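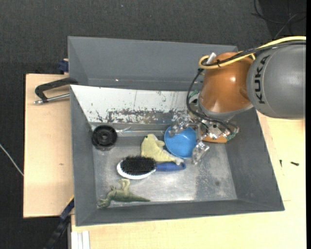 Dobos household items, mixed bin set
README

Contents

Dobos is a list of ordinary household things kept together in large gray bins with sloping walls. It covers 300 items sorted into 19 groups. Bowls, hairbrushes and plush toys are the groups people ask for most, so they come first in the item list.

How the items were picked

Deisy Cuadros bought most of them secondhand in August. The rule was simple - nothing sharp, nothing that leaks, nothing over 35 cm on its longest side. Nahom Mekonnen wrote the item names and weighed each piece on a kitchen scale.

Files

items.csv - one row per item, with name, group, main color and weight in grams
bins.csv - which items share a bin
notes.txt - damage, missing parts, replacements

Naming

Colors are plain words: blue, orange, pale yellow. Shades are left to the notes. A brush of any kind goes under "brush", with the type in the second column. Plush animals are named "plush" only, because two of us could not agree on what several of them were.

Known problems

Weights are missing for 70 items. Plush toys were weighed before washing and have not been weighed again. Older rows use the group name "dishes" where newer ones use "bowls".

Changes

Plostel, the earlier list, has been merged into this one. Its item numbers were kept and now start with P.

Corrections go to Nahom.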